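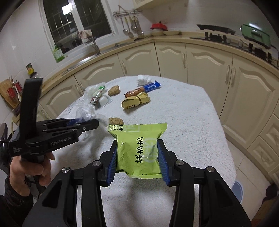
Mesfin Worku: same at our end, labels come out blank for anything with Chinese on the front. English side prints fine. Stock import went through without a grumble, so whatever's wrong is after that. Can someone look before the afternoon delivery please

Ticket status: open
Site: Hodley shop, back counter
Category: label printing / shelf edge

Log

09:40 Picked up. Asked Mesfin for the product list he's importing and a photo of a bad label. Got the list, no label yet.

09:55 List opens fine here. Product names in both languages, weights present, prices present. 87 lines. Nothing odd in the weights column except one or two with a space before the g. Not the cause but will tidy.

10:10 Test print from my desk to the Moussa office printer. Chinese names come out OK. So the list is good and the template is good. Points at the Hodley printer or the machine it hangs off.

10:25 Label photo in from Mesfin. Not fully blank. Price there, weight there, English name there. Gap where the Chinese name goes. Top line only. Changed ticket title from "blank labels" to "missing second name line".

10:30 Asked when it last worked. Mesfin says before the till update in November, but they hadn't printed a new snack label since, so could be any time after.

10:50 Remote on to the Hodley machine. Slow. Font list checked: the one the template wants isn't there. It's on the Moussa machine. Looks like the update wiped the extra fonts folder and put back the standard set.

11:05 Copied font over. Installed for current user. Restarted label program. Test label: still a gap.

11:15 Restarted the whole machine. Still a gap. Annoying.

11:20 Eustaquio Escobedo: did you install it for all users? label program runs under its own login there, it won't see yours. we had exactly this at Jorasano

11:35 Removed, reinstalled for all users, restarted again. Test label prints both names. Asked Mesfin to do a proper one from the counter.

11:50 Mesfin: yes thats got it. Both lines. But the long names run off the right hand side now, did they always?

12:05 No they didn't. The template had shrink to fit turned on for that line, it's off on the Hodley copy. Probably got unticked by somebody trying to fix the gap. Ticked it again, minimum size 7 so it doesn't go unreadable.

12:20 Mesfin reprinting. 3 labels still wrong, all with brackets in the name. Brackets are the wide sort, pasted in from the supplier sheet. Swapped for ordinary ones in the list, re-imported, fine.

12:45 Whole batch printed and on the shelves, per Mesfin. Old English-only ones to be binned.

Still to do
- same font check at the other 2 shops before they ask
- put the font in the Vivard update pack so it dosen't vanish next time (Eustaquio to raise, he has the login)
- strip spaces before g in the weights column
- lock the template, Hodley copy shouldn't be editable from the counter

13:10 Mesfin asks if the ticket can stay open till he's seen tomorrow's delivery through. Fine by me. Set to waiting.

13:15 Eustaquio: raised with Vivard. no reply yet, will chase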